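Print this article | E-mail this article
Reading time: 4 minutes

Keeping two hands in step: a talk with Triin Lapiņa

Triin Lapiņa writes the software that sits between a folding demonstration and a robot that is meant to repeat it. She joined Prurkevex to work on motion planning and ended up spending most of her time on what happens before planning starts: lining up recordings, throwing some of them out, and deciding what the rest mean.

Her current project is called Milliron. It takes recordings from pairs of hand-held grippers and turns them into training data for a two-armed policy. The first release handled rigid objects. The second, which went out to partners in August, handles clothes.

"Clothes broke nearly every assumption we had," she says. "With a cup, I can write down a pose and everyone agrees on it. With a pair of jeans I don't have a pose. I have a heap, and then a slightly flatter heap." 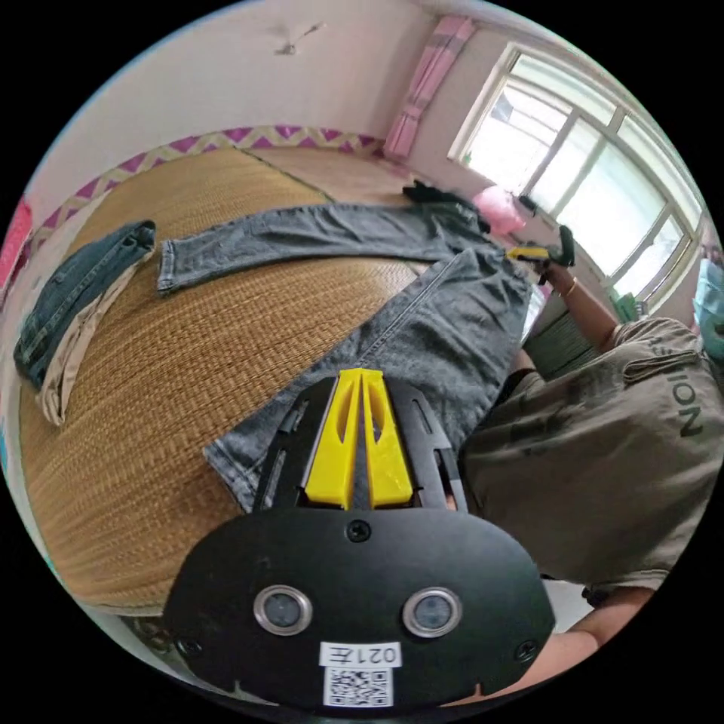
Two clocks, one garment

Each gripper records its own stream, and each stream has its own clock. Lapiņa says the first version of Milliron matched them once, at the start of a session, and trusted them after that.

"Over a long session they drift. We measured a gap of 14 milliseconds in one recording. That sounds small, but if the left hand lets go and the right hand is pulling, the order matters. The policy learns to pull before it has a grip."

The fix came from her colleague Mojtaba Safavi, who wrote a routine that checks the clocks against each other all the way through a recording. It looks for moments when both hands move sharply and slides the streams until they agree. Of the 2943 recordings in the clothing set, the routine rejected 1271 on its first run. Safavi loosened one threshold and got most of them back.

"I was not happy that afternoon," Lapiņa says. "But the ones that stayed out were bad, and they had been in the training set for weeks."
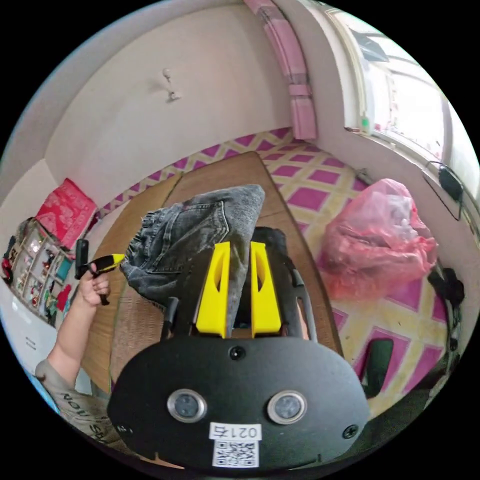
The part of Milliron she talks about most is the grip estimator, a small model that decides from the wide-angle view whether the fingers are holding anything. Finger width alone won't do it, she says, as thin cloth lets the fingers close almost all the way. Denim is easier on that score, and when the yellow fingers are pinched on gray jeans, with the fabric bunched up between and above them, the estimator has plenty to go on. A window washed out by daylight gives it more trouble. The exposure shifts as the gripper turns, and early versions read that shift as a change in grip. The team now trains with random brightness changes and has stopped feeding the model anything from the top strip of the view.

Labels are another matter. Shiela Sison runs annotation, and she and Lapiņa disagreed for some time over what counts as the end of a fold. Sison wanted it marked when the cloth stops moving. Lapiņa wanted it when the fingers open. They kept both — the planner uses the first, the controller uses the second.
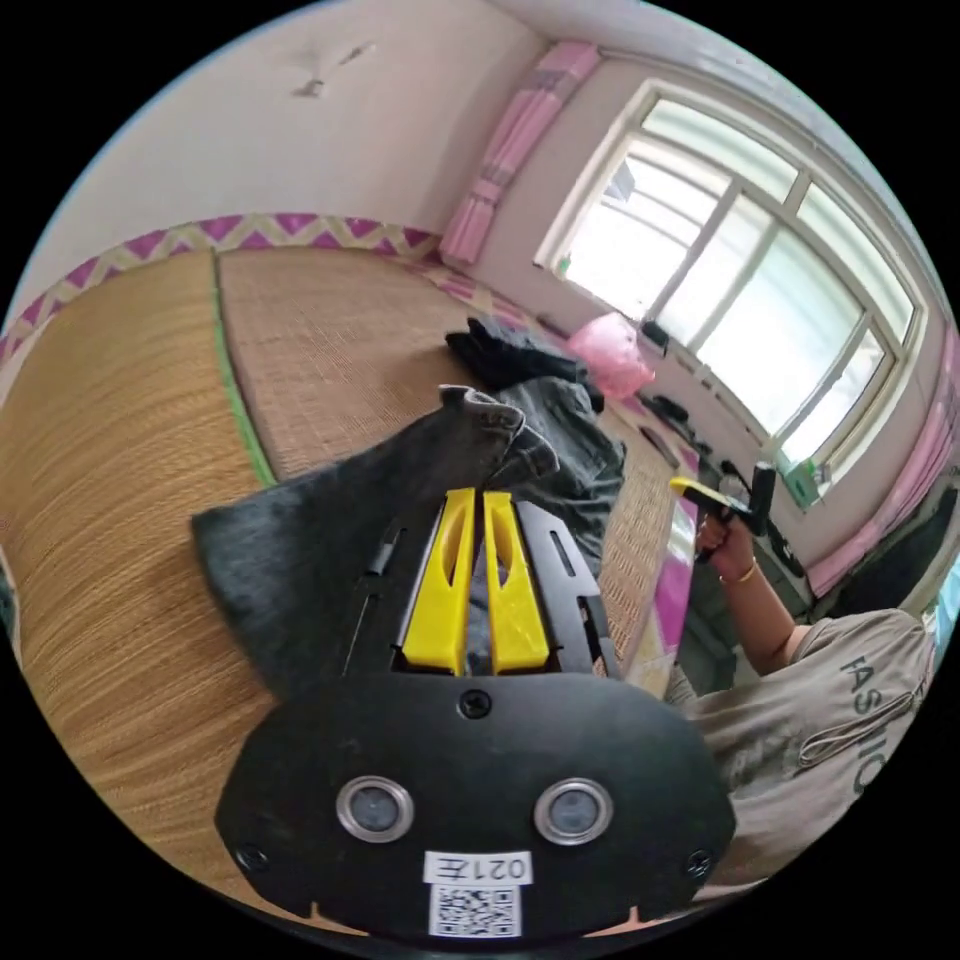 Left gripper view, with the fingers slightly open and dark gray cloth on the mat behind them.

Asked what still goes wrong, Lapiņa names tracking. Position is worked out from the video, and woven mats have a fine texture that repeats. The tracker can slip sideways and lock on again in the wrong place. "It's confident the whole time," she says. "I would rather it told me it was lost." The next release will carry an uncertainty value with every pose, and the planner will be allowed to skip stretches where that value is high.

She also wants better tools for looking at data. The current viewer, Flurkonau, loads 1000 frames at a time and freezes if someone scrubs too fast. Alasdair Tosh is rewriting it. Lapiņa has asked him for one thing, a key that jumps to the next point where the two hands disagree.

"I press the arrow key all day," she says. "I'd like to press a different one."

Contact | Copyright Prurkevex | Back to top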